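The case against the fitted sheet

I have managed linen for a small group of lets in Loltbridge for nine years, and I would now remove every fitted sheet from the stock. The flat sheet does the same job, lasts longer and stores better. The usual objection is that it takes more skill to put on. That is true for the first week.

A fitted sheet fails at the corners. The elastic goes first, then the seam beside it, while the middle of the cloth still has years left. Our August stock check covered 2,669 items, of which 1,486 were sheets. Most of the sheets set aside for rags were fitted, and most of those were sound everywhere except within a hand's width of a corner. A flat sheet has no such weak point. It can be turned end for end, so wear is spread, and when it does go thin it can be cut down for a smaller bed.

Handling is the part people get wrong. A flat sheet should be held by its edge and spread before any tucking is attempted. Grabbing a fistful from the middle puts in creases that then have to be pulled out again.

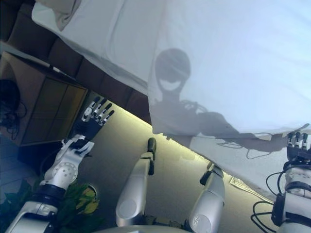 A white sheet lifted by its edge, with soft folds still in the cloth.

Once the overhang is even, tuck the foot, fold the corners at 45 degrees and tuck the sides last. Kiều Ninh, who trained me at the Clemeo laundry, allowed no smoothing until both foot corners were done. I thought this fussy. Smoothing early shifts the overhang, and the last corner comes up short.

There is a fair case on the other side. On a very deep mattress a flat sheet of ordinary size will pull loose by morning, and a restless sleeper will manage it sooner. The answer is a larger sheet, which costs more and takes longer to dry. I accept that cost. Folded, five flat sheets make a square pile that stays put on a shelf. Five fitted ones make a heap, whatever method of folding is used, and I have tried most of them.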